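Benidlow Bench Mat, green
Product code 3263
Supplied by Plulent

The Benidlow is a surface mat for workbenches, packing tables and sorting counters. It lies flat without glue and can be lifted for cleaning. The mat is sold as a single sheet and is cut to order. Please measure the inside of the table border, not the outer edge, and give both sizes in millimetres. The cut tolerance is 2 mm on each side. 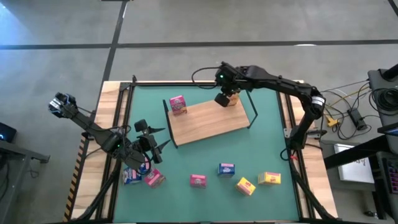 Teal-green mat inside a light wood border.

Fitting
Unroll the mat face up and leave it overnight at room temperature before trimming. Trim with a straight blade against a steel rule. Mats ordered with the Mirkeck edge strip arrive with the strip packed separately -- fit it last.

Cleaning
Wipe with a damp cloth and mild soap. Do not use bleach, white spirit or abrasive pads. Stand the mat on edge to dry before relaying it. 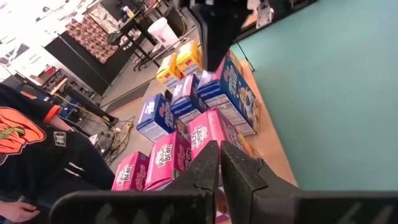 Grip depends on the weight and base of the goods placed on the mat. Heavy items seldom move. Light cartons slide more easily, and anything as small as a single-serving cereal box, such as the pink Raisin Bran ones, should be tried on a sample piece first. Samples are free on request and measure 496 mm on the long side.

Ordering
Minimum order: one mat
Trade pack: 20 mats, one size only
Edge strip: Vrettos or Mirkeck pattern
Cut mats cannot be returned unless faulty.

Sizing queries: Fotini Politis
Trade accounts: Eirini Nikolaidis

Page revised 21 April 2022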